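Data Handling for Small Organisations
Session 5 handout: Joining two tables without losing your customers
Tutor: Karim Ghoneim

Before you start

You should have the Ait Ali workbook open, with both sheets visible: Orders and Customers. If you only have one sheet, you have last year's file. The current one is in the shared folder, under the name that doesn't end in "final".

Ait Ali is a furniture wholesaler that sells to shops. It keeps its customer list in one system and its orders in another, and the two were set up by people who I suspect were not on speaking terms. The orders sheet has just over 4,000 rows. The customer sheet is a good deal shorter, as you would hope.

1. What a join does

A join takes a row from one table, looks for a row in another table with the same key, and puts the two side by side. The key is whatever column both tables share. In our case it is the customer code, a letter followed by four digits.

A left join keeps everything in the first table, matched or not. An inner join keeps only the rows that match. An outer join keeps the lot and leaves you to sort out the blanks.

Most people reach for the inner join, as the result looks tidy. It looks tidy because the awkward rows have gone. If those rows were your unpaid invoices, somebody will eventually ask after them.

2. Keys that look the same and aren't

Compare these two codes:

D0417
D0417 

The second has a space after it. To you and me they are the same shop. To the software they are strangers.

Other things to look for in the Orders sheet:

Lower-case letters (d0417). Some tools care about this and some don't, and the one you are using will be the one that does.
Codes where the letter O has been typed for the zero.
Codes with the zeros dropped, so that D0417 has become D417. A spreadsheet won't do this to a code with a letter in front, so a person did.
The customer name typed where the code should be. Imwood appears this way several times, once with the word "again" after it.

Trim the spaces, put everything in capitals and do it in a new column. Keep the original. When Drikis rings up to ask why its orders have been credited to somebody else, you will want to see what was typed in the first place.

3. Duplicates, or how to double your turnover

Suppose Kanix is in the Customers sheet three times: once under its old address, once under its new one, and once with no address at all. Join Orders to Customers and every Kanix order comes back three times. An order for 18 chairs is now 54 chairs. The sales chart looks marvellous.

I have seen a chart like this go up on a wall. It stayed there until November.

The check is dull and takes a minute. Write down the number of rows in Orders before the join. Look at the number after. With a left join onto a clean customer list the two should be identical. If the second is bigger, you have duplicates on the right-hand side. If it is smaller, you haven't done a left join, whatever the menu said.

Also compare the total of the Amount column before and after. Row counts can agree by accident - an inner join that drops three rows and repeats three others will pass the first check quite happily.

4. Blanks after the join

A blank region after a left join can mean two things. Either the customer was not found, or the customer was found and its region is empty in the Customers sheet. These need different people to fix them, so don't lump them together under "Unknown".

Bring the customer code across from the right-hand table as well. If that is blank, there was no match. If it is filled in and the region is blank, the match worked and the fault lies in the list. 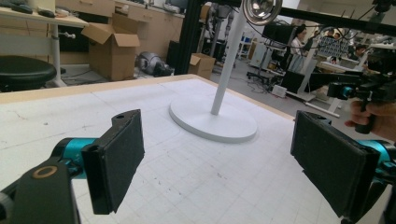 5. Exercise

Work in pairs. Essam Radwan will be going round the room for the second half, and he has the answers, so be nice to him.

a) Make a cleaned key column in both sheets.
b) List the codes in Orders that still have no partner in Customers.
c) Find the duplicated customers. For each, decide which row to keep and write down your reason in a few words. "It was on top" has been tried.
d) Do the left join, and record the row count and the Amount total before and after.
e) Chart sales by region, with the unmatched orders as a bar of their own.

Part (e) will cause some discomfort. The unmatched bar is ugly and your manager will want it removed. Leave it in for this exercise.

6. Reading for next time

Valentin Gautier's notes on dates are in the shared folder. Read the first part, on day and month order, and skip the appendix unless you have trouble sleeping. Adel Zerouali takes the next session, and he does start on time.

Send your workbook to Ashraf Erraji, with both your names in the file name.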